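Estas son las preguntas que nos llegan desde que los brazos de la celda Flester empezaron a cerrar las pinzas cuando no tocaba. Las contestamos juntas, que por separado ya nos salían con mal humor.

## ¿Qué falló exactamente?

La orden de cierre llegaba antes de tiempo. El brazo bajaba hacia un tomate de plástico, la pinza se cerraba en el aire y el programa apuntaba un agarre perfecto. Después llevaba su nada hasta la cesta, la soltaba con mucha delicadeza y pasaba a la pieza siguiente.

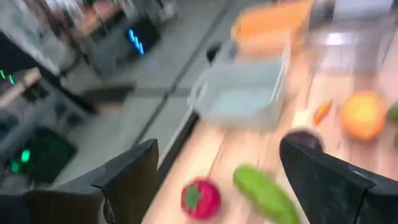 El registro de esa jornada contiene 442 agarres dados por buenos. Al revisar los contenedores encontramos bastante menos verdura de la prometida. Quien quiera el detalle puede pedir el aviso 1897, que es largo y no mejora hacia el final.

## ¿Hubo algún riesgo para las personas?

Con el cierre en vacío, poco. Lo que nos preocupó fue otra cosa: al pulsar la parada, un brazo tardaba en obedecer si estaba a mitad de trayectoria. Una parada que se lo piensa no es una parada, y por eso la celda quedó fuera de servicio hasta nuevo aviso.
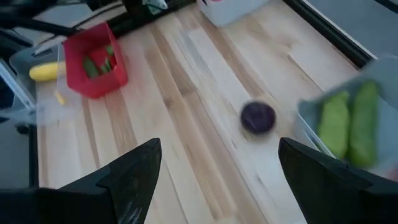 *Tiempo de lectura: 2 minutos*

## ¿De quién fue la culpa?

De Mondier, nuestro módulo de control, y por tanto nuestra. Acumulaba mensajes en una cola y los atendía por orden de llegada, incluida la parada, que hacía fila como todo el mundo. Las cámaras de muñeca no tuvieron nada que ver, aunque fueron las primeras sospechosas y las cambiamos dos veces.

## ¿Por qué no lo detectaron las pruebas?

Las pruebas duraban 18 minutos y el retraso empezaba a notarse a los 34. Pasaban siempre. Estábamos muy orgullosos.

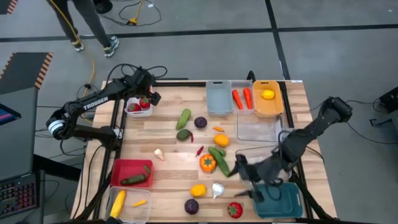

**¿Puedo acercar la mano para recoger una pieza caída?**

Solo con los dos brazos sin corriente. La pausa del programa no sirve, por mucho que los brazos parezcan tranquilos. Una zanahoria de juguete en el suelo puede esperar.

**¿Y si el brazo se queda quieto con la pinza abierta?**

Corte la corriente igualmente, espere y anote la hora. No lo empuje «a ver si sigue», porque a veces sigue.

## ¿Cuándo vuelve a funcionar la celda? 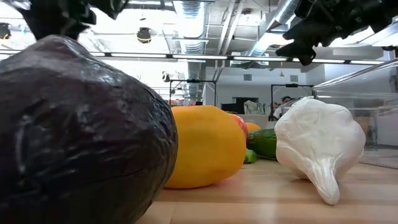

Alvarado, domingo, 25 de enero de 2026

La versión corregida de Mondier está instalada. La parada va ahora por un canal propio y la pinza tiene que confirmar que sujeta algo antes de presumir de ello. Las pruebas duran toda la tarde, para desgracia de quien las vigila.

## ¿Afecta a otras celdas?

Olunness usa la misma cola, así que también recibe la corrección. Hasta que la tenga, no se trabaja allí con los brazos activos, ni siquiera para «una pasada rápida».

## ¿Se pueden aprovechar los datos de ese día?

Los vídeos, en parte. La columna de agarres correctos conviene leerla como ficción.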